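Swapped finger pads on a two-arm setup, card pickup is a different game now

Posted by nitcombe_stu, April 21, 2024

Finally got a full evening on the bench and I have numbers! For anyone who missed my last thread, it's two small arms on one base plate, and I've been trying to get them to pick a flat card off the table and drop small stuff into a three-compartment tray.
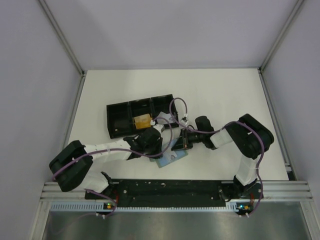 So the question I wanted to settle was soft pads or hard pads. I ran the Novmont silicone pads on both grippers first, then the bare fingers the arms came with, then a mix (silicone on the left, bare on the right). Same card, same tray, same white table, same lights. I did 50 tries at the card for each setup and here is how it came out:

Silicone both sides: 31 pickups
Bare both sides: 22 pickups
Mixed: 41 pickups

Forty-one! I did not see that coming at all. The mixed setup works because the silicone side pins the card down and drags it a little, and the bare finger is thin enough to slip under the edge that lifts. With silicone on both, neither finger is thin enough to get under anything and you end up pushing the card all over the table (fun to watch, but no good). With bare on both, it just skates.

Next up is the tray side of things. Dropping into the middle compartment is fine if the tray is square to the arms and gets worse fast when it's turned even a little. Would love to hear what pads other people are running.

Stu

gantrygoose wrote:

Great results, thanks for posting real counts. Did you change the grip force between the runs or leave it alone? Silicone wants a lot less squeeze than bare plastic and if you left it set for one of them you've sort of tested the setting and not the pad.

nitcombe_stu wrote:

Left it alone. Fair point, I set it up with the bare fingers months ago and never touched it. I'll redo the silicone run with less force and report back.

maplebench wrote:

I'm going to disagree with the whole approach, sorry. Two hands for one card is a lot of hardware for something a single suction cup does all day long. I have a Jurnik cup on a cheap pump and it picks up cards, paper, coins, whatever. Never misses.

gantrygoose wrote:

Never misses paper? A cup that size pulls two or three sheets at a time on my bench, and anything wrinkled leaks air and falls off. Cards, sure.

maplebench wrote:

OK, wrinkled paper is a problem, I'll give you that. Flat paper is fine if you turn the pump down.

nitcombe_stu wrote:

I like suction, I just don't want a pump running next to my head at night. And half of what I want to pick up is lumpy or crumpled. Grippers do everything badly and a cup does one thing well, and I'd still take the grippers. Plus two arms working together is just so much more fun to get going!!

beryl_b wrote:

Beryl Blackburn here, I share a house with this project. Two comments. The pump would be quieter than Stuart cheering at 11 pm. And I cut a set of pads out of a rubber jar opener for him in October, and they're still in the drawer, untested. They cost nothing and they're thinner than the silicone ones.

nitcombe_stu wrote:

They are in the drawer. They are next on the list. I promise.

wristroll wrote:

Jar opener rubber is really good stuff, try it! I used it for a whole winter. It does pick up dust and go slick, so wipe it with a damp cloth every so often. Mine lasted 197 cycles before the first tear, which was right at the corner where the finger edge digs in. Round the corners of your pads a bit before you stick them down and I bet you get more.

Question on the cables. I see you have them looped loosely over the arms. Do you get any pull at the wrist? I had mine tied down tight to the links and it was costing me accuracy at full reach, took me ages to find it.

nitcombe_stu wrote:

That's exactly why they're loose. I had them snug at first and the right wrist would drift when it reached across to the left. I gave it a big loop and the drift went away. It looks like a mess but it moves freely. The trade is that a loop can sag into the top camera's view, and then the software thinks there's something on the table.

wristroll wrote:

Purple was a smart pick for that, then. Should be easy to mask out by color.

nitcombe_stu wrote:

It was what the shop had. But yes, I'm going to try that tonight!

k_ferro wrote:

Which controller are you on? I moved from the stock board to a Mizuno and the difference in smoothness at low speed was huge for me. The old one stepped in tiny jerks when the fingers closed and it would flick thin things away right at the last second. If your bare fingers are "skating", I'd look there before blaming the pads.

gantrygoose wrote:

I've had both and didn't see much between them once I slowed down the last part of the close. You can get most of the way there for free.

k_ferro wrote:

At what speed? I was already slow and it still jerked.

gantrygoose wrote:

A quarter of the default for the last 4 mm, default everywhere else. Could be your board was just a bad one.

nitcombe_stu wrote:

Stock boards on both arms here, one per arm. I'll try the slow close first and if the bare fingers still skate, I'll start saving up. So the list is: less force on the silicone, slow close on everything, Beryl's rubber pads, then the tray turned at a few different angles. That's a lot of card pickups and I can't wait.

maplebench wrote:

If you're doing all that, run it with the cup as well. I have a spare Jurnik, small size, and I'll mail it to you if you cover postage. You need to bring your own pump.

nitcombe_stu wrote:

Deal, sending you a message now. I'll borrow an aquarium pump and see if it can be made to suck instead of blow.

beryl_b wrote:

From whose aquarium?

wristroll wrote:

Some of those can be turned around by flipping the valve block, but check before you open it up. Please post the tray angle numbers too, I've got the same problem with mine and I've been putting off measuring it.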